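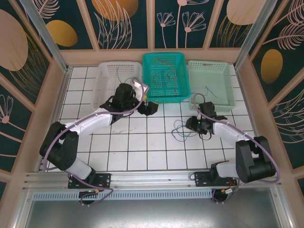 August 12, 2020

Hello Peter,

You asked for a quick word on how the cable sorting is going, so I'll keep it short (well, I'll try!). The big news is that we've settled on plastic baskets with holes in the sides, one for each kind of wire. Cardboard boxes were a disaster – the flaps kept catching, and you couldn't see what was in them without tipping everything out.

Your grant has paid for 20 baskets so far, all from Procházka, and there's enough left for 8 more. I'd like white, teal and mint green again so the colours stay the same in both rooms. Igor Mikuš wanted lids as well, but I talked him out of it for now.

The thin dark wires are still the slow bit. They tangle as soon as you put more than a handful together, and I've lost 2 afternoons to unpicking them. Short blue ones are a joy by comparison! I'm going to try twist ties before they go in, and Hurow has offered us a bag of them for nothing.

Still to do before December: labels on the rims, a proper shelf, and a decision on the old stock from Serkex. Could you let me know whether the shelf can come out of this year's money?

All the best,
Marta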